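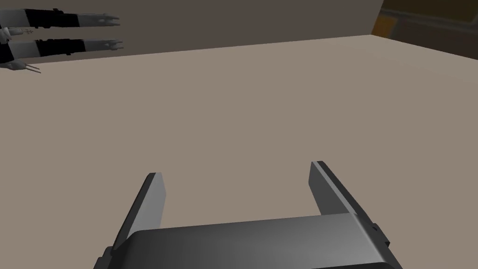 June, line study, Gillamside to Alside

Went through the consultation returns with Ehsan this morning. Nearly 1,000 forms, most from Alside, where people want the southern route and a substation of their own. Coded the first 20 together so we agree on what counts as an objection.

Two villages were left off the mailing list. Charoen Luangrath is writing to both and asking the council to extend the deadline.

Load figures for Geditz still missing. Ehsan to ring again after 2.

To do: redo the map key, check the 5 unsigned forms.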